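Pletine Packing Room, Progress Report to the Pima Small Works Fund
Date: 20/05/2022
Second report of the grant

Dear colleagues at the Fund,

I am sending the second report on the bagging line in our packing room at Pletine. The first report explained the plan and the purchases, so I will not repeat these parts and will only tell what has changed after it.

The work table and the belt were the largest item in the budget. The supplier, Zilleso, delivered everything in one shipment, but the side rails came in the wrong length and had to go back. This cost us 24 days. We used the waiting time to paint the floor and to move the electrical sockets higher on the wall, a job which was planned for July. Because of this, the delay did not push the final date of the project.

The rails are now mounted. We chose a green surface for the working side. Most of our bags are white, and on the old gray surface it was difficult to notice a bag that was lying with the print down or was not closed well. The packers told us they find the new color less tiring for the eyes at the end of a shift. I did not measure this, I only report what they said.
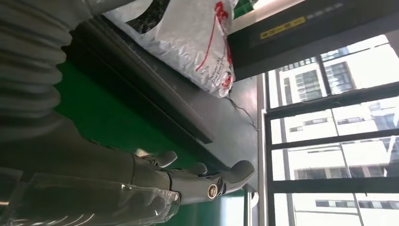 The bags themselves took more of our attention than we expected. In the application we wrote that we would stay with the old bag from El Sherbiny, which is thin and without a closing. During the first trials too many of them opened when they were put in the boxes. We asked El Sherbiny for samples of a stronger one and received three types. We tested 100 bags of each type, filled to the normal weight, and put them by hand into the boxes and out again. The second type was clearly the best. It is more expensive, but we can cover the difference for this year from the money we saved on transport.

Cleaning is also easier than before. At the old table, dust from the product collected under the wooden edge and we had to take the edge off to reach it. Now the daily cleaning takes 10 minutes and can be done by one person.

Two things are not finished. The instructions for the packers exist only as a draft, and some sentences in it must be simpler. Also, we have not yet found a good place for the full boxes. At present they stand near the door and people have to walk past them. We are thinking about a low shelf on the opposite wall, up to 3 meters long, and I will send the price before we order it.

The spending follows the budget, except the bags and the transport as I explained. The table with all the costs is attached together with the copies of the invoices. If the Fund agrees with the change of the bag, please confirm it in writing, so that we can place the larger order.

With respect,
The project coordinator, Pletine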